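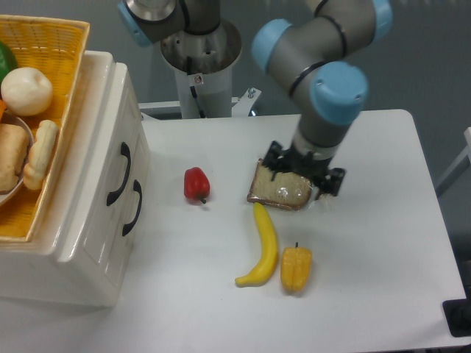

Play food is sold by the piece, by the bag or by the basket, and the three formats are priced in ways that bear little relation to one another. A single pepper from a specialist maker can cost as much as a whole mixed bag from a general toy wholesaler. What the buyer pays for, in most cases, is surface and scale. A red pepper, a yellow pepper and a banana set out on a white table show the point well enough: each is identified by outline and colour before any detail is read, and the slice of bread beside them, wrapped in clear plastic, needs little more than a darker crust to do the same job. Detail beyond that level adds to the cost of the mould and the finishing, and has to be justified by the use the piece will get.

Mareike Buschmann has been buying play food for nurseries and family centres since 1988, first for a lending library of toys in Drariden and now as an independent adviser. Her working list contains 12 shapes. Bread appears on it twice, once as a loaf and once as a slice, and peppers appear in at least two colours. She regards grapes as a poor purchase in any material, on the grounds that the stalk joints fail before the fruit shows wear.

"A set is bought for the cover of the catalogue and used for four of its pieces," she says. "I would sooner order the four."

Manufacture falls into two main types. Blow-moulded pieces are hollow, light and cheap, and carry a seam that can usually be found with a fingernail. Injection-moulded pieces are made in halves and welded or glued, with a thicker wall and a sharper stem or leaf. Diekmann, which supplies both, gives the life of its hollow fruit as 1,500 wash cycles at a domestic dishwasher setting and that of its welded range as 3,000. Buschmann treats both figures as generous. In her records the usual cause of withdrawal is a split at the seam after the piece has been stood on, and washing has little to do with it.

Bread is the awkward category. Hard plastic reproduces a glazed roll tolerably well and a cut slice badly, because the crumb of a real slice is open and slightly uneven and a polished mould is neither. The usual answer is a foamed material with the crust coloured afterwards. Foam takes dirt, cannot be boiled and tears if bitten, so it is unsuitable for the youngest children. Several makers ship their slices in clear wrapping, and some settings leave the wrapping on for display and remove it for play. Loose film should in any case be kept away from children under three.

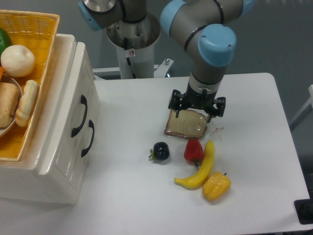 Scale causes more trouble than material. A banana from one maker may be near life size while a loaf from another is reduced by half, and a mixed basket then looks wrong to adults, though children appear to tolerate it. Nabila Pangaribuan runs the play kitchen at the Birnon family centre and tested this over one term in June, with two baskets of equal number, one matched and one not. The unmatched basket was used as often. It was tidied away less accurately, however, as the larger pieces were put back first and the smaller ones ended up under the units.

Her present arrangement follows from that trial. Items are stored in open baskets placed on top of low drawers, with plates and bowls kept in the same basket as the food. The limit is 8 pieces to a basket. Beyond that number, children tip the contents out in order to see them, and the sorting has to be done again from the floor.

Woven baskets are preferred to plastic tubs at Birnon for their weight and grip. They have two faults. Crumbs of modelling dough lodge in the weave, and the rim is the first part to give way. A stiff dry brush deals with the first. The second can be delayed by lifting the basket from beneath, a practice Pangaribuan teaches to the older children with mixed results.

Colour is worth planning before the order goes in. Red, yellow and green account for most play vegetables on the market, and a basket of those three alone sorts too easily to hold attention for long. Pale items such as rolls, buns and onions slow the task down — they resemble one another, and shape has to be used in place of colour. Visov sells a pale assortment for this purpose, though its turnip and its peach come from the same mould and differ only in paint.

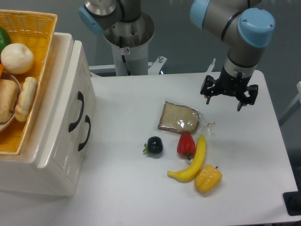 Loaf and pale roll in a yellow woven basket, with further play food on the table.

For a first purchase, Buschmann recommends two peppers, a banana, a loaf, a roll and one plate, all from a single maker, with nothing added for a month. Washing should be done by hand in warm water with ordinary detergent, and hollow pieces left stem down on a rack overnight. Any piece that still rattles with water the next morning has an open seam and should be withdrawn.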